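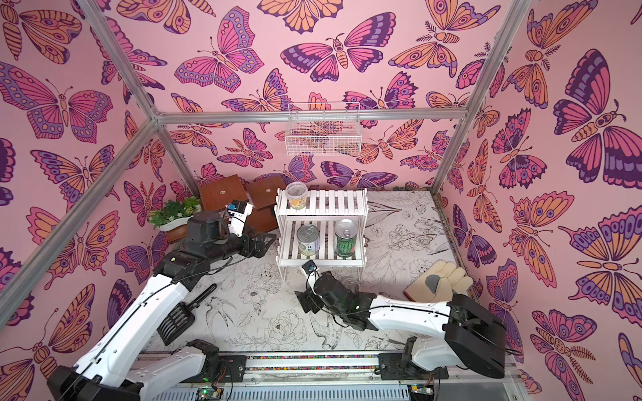

Butterflies on three sides, birds and flowers underfoot.

2022-12-08

I can't stop looking at the walls! Pink, with big butterflies and moths all over them in magenta and orange and lavender and peach, every one outlined in dark purple. I spent most of March wanting a quiet gray paper, and I had the Bomow sample book open to the grays for so long that the spine cracked. Then Refugio Aguirre flipped to page 229, tapped it and went off to make coffee. I sulked for a bit and ordered it.

My favorite is the moth above the wire basket, with the purple-banded wings and the fat ribbed orange body. Refugio likes the huge one up in the right corner, which I grant is very grand, but mine has a better face. (Does it have a face? I should check tomorrow.)

The white floor was my pick – black line drawings, very fine, peonies and roses and long pointed leaves, with birds in among them. I was worried that it would fight with the walls. It doesn't, to my eye. The walls are all color and the floor is all line, and I keep finding new bits of it. There's a bird with a long tail down near the middle that I missed completely when I unrolled the sheet at home.

The basket is still empty. I like it that way for now, because it's white mesh and the butterflies show straight through. Refugio wants to put yarn in it. I said let me have one week.

The two little brown stools are against the back wall on the left. Square tops, a small round hole in each seat, so you can hook a finger in and lift. They came from the Alvarado sale, 3 dollars off the pair after I pointed out a scuff, and I felt like a champion all the way home. I had them lined up dead straight and then pulled the left one forward a touch. Much friendlier.

And the plants! Artificial, yes, I know, but the succulents look so plump in that white oval planter, and the dark brown stand under it lifts them just enough. Drurley wanted 100 for a planter not half as nice. I walked out.

Total so far is 205, and I wrote it inside the cover of the Eron notebook with the receipts clipped behind. Still have one spare roll of the pink. I'm thinking of lining the desk drawers with it, or the inside of the closet door, so there's a moth waiting when I get my coat. Must ask Refugio where the good scissors went.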